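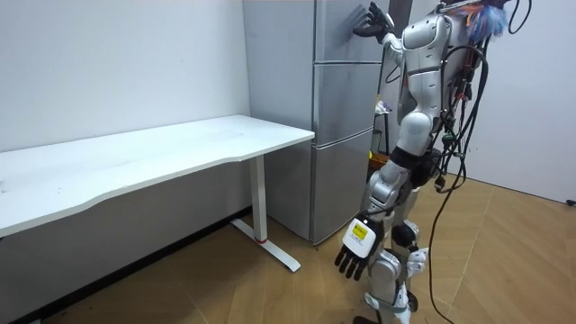
Vorbridge Night Shelter Meals – progress report to the Salazar Fund
December

We served 516 hot suppers in our first full month, and we are thrilled with how quickly people have found us. The grant application set a target of 491, so we are a little ahead. Most of the growth came in the second half of the month, once the Grerka bus began stopping by the church hall and people from the east side could get home again afterward.

Soup is still the favorite by a mile! The lentil one goes first, then the chicken and barley. We tried a fish stew twice and will not be doing that again until somebody finds us a better recipe.
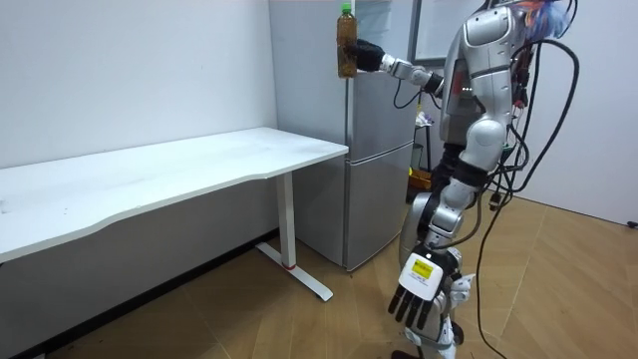
Report by the Project Lead, Vorbridge Night Shelter Meals

Spending. Of the $900 set aside for kitchen equipment we have used $600, nearly all of it on two large stockpots, a proper can opener and insulated carriers for the late round. The carriers have made a huge difference – supper at 9 p.m. now arrives hot enough to need blowing on. The rest is held back for a second rice cooker.

Food supply. Ustine Bakery gives us bread four evenings a week and has offered rolls for the holiday meal. Vegetables are harder. Our usual grower finished early this fall and we have been buying onions and carrots at full price, so that line will run over slightly in the next quarter.
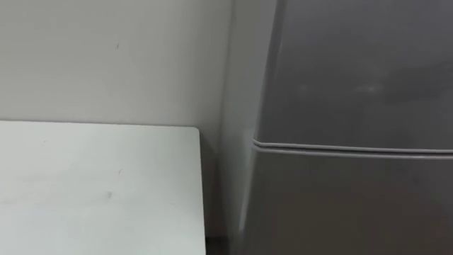 We expect it to settle by March, when the grower's cold frames come back into use. In the meantime we are switching two menus a week to dried beans and canned tomatoes, which people seem to like just as well.

Next steps. Open a Sunday-style lunch once a month, get six more helpers through the food safety class, and print the menu in larger type. We would also love to have you over for supper before the next report is due.

Comments (3)

breadandbutter: So glad the late round is staying. My brother uses it.

Tall Pines: Is the lentil recipe posted anywhere?

mkitchen4: I grow carrots and have too many. Who do I call?

Related updates
Grerka bus: new winter stops
Food safety class sign-up
Holiday meal: what we still need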